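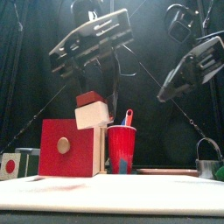
Thursday, late morning

Block stack on the red box again. White block on top of the box, hanging over the right edge, dark red one on the white, set back to the left. Thin wooden post stands under the overhang, next to the box.

Weighed the blocks on the Rampersad scale before starting. White 300 g, dark red 56 g. The label on the bin says 50 for the dark red, so I crossed it out and wrote the new number.

Overhang is easier to set if the white block goes on first and the post is slid in after. Doing it the other way I kept knocking the post over. The white one still sits a little tilted. Tried a card shim under the left end, didn't like it, took it out.

The knob on the box front is a bit left of center, so don't line anything up on it. Use the box edge.

Black curtain stays up for now. Lernier cloth is lighter and shows every crease, put it back on the shelf.

To do:
- second post, same length, from the Clodville offcuts
- sand the foot of the first one
- repeat with the dark red block at the far left end
- ask Hurnar if they still have the heavier white blocks (565 g in their list)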